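The Blue Scarf

When Gertraud Danzer died, she left to her two nieces a house in Hulum and a letter of 7 lines. The letter said that Johanna should have the house, and that the blue scarf should go to Loan Nông, who had rented the upper room for three winters.

Johanna did not mind about the scarf. She only wanted to know why.

She wrote to Loan in December and the answer came on a Friday, from Beaulieu. "Your aunt lent it to me for the ferry," Loan wrote. "I gave it back each time. She always said, next time you keep it."

There was nothing more in the envelope except a ticket for the ferry, number 873, with a small hole in the corner.

Johanna read the letter twice at the kitchen table. Then she telephoned Maximiliano Bustos, who had worked on the ferry until it stopped, and asked him if he remembered a woman in a blue scarf.

"I remember two," he said. "One was going and one was waiting on the landing. But it was the same scarf -- I thought they had bought it together."

She thanked him and sat for a while with her coat on.

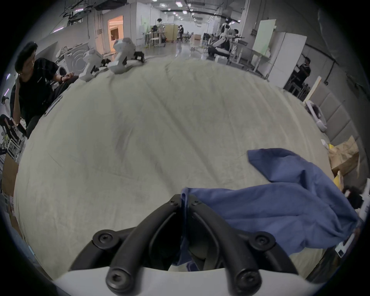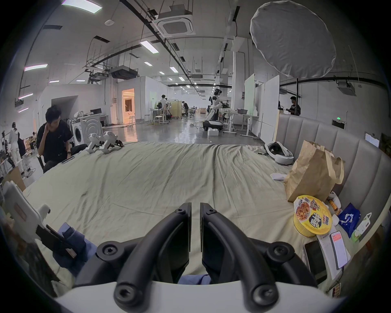
In the evening she made a parcel. She put in the scarf, the ticket and the key of the upper room, and she tied it with the string that her aunt had kept in a tin for such things. On the paper she wrote the address slowly, as one writes for an old postman.

Then she opened it again, because she had forgotten to say that the bed up there was made.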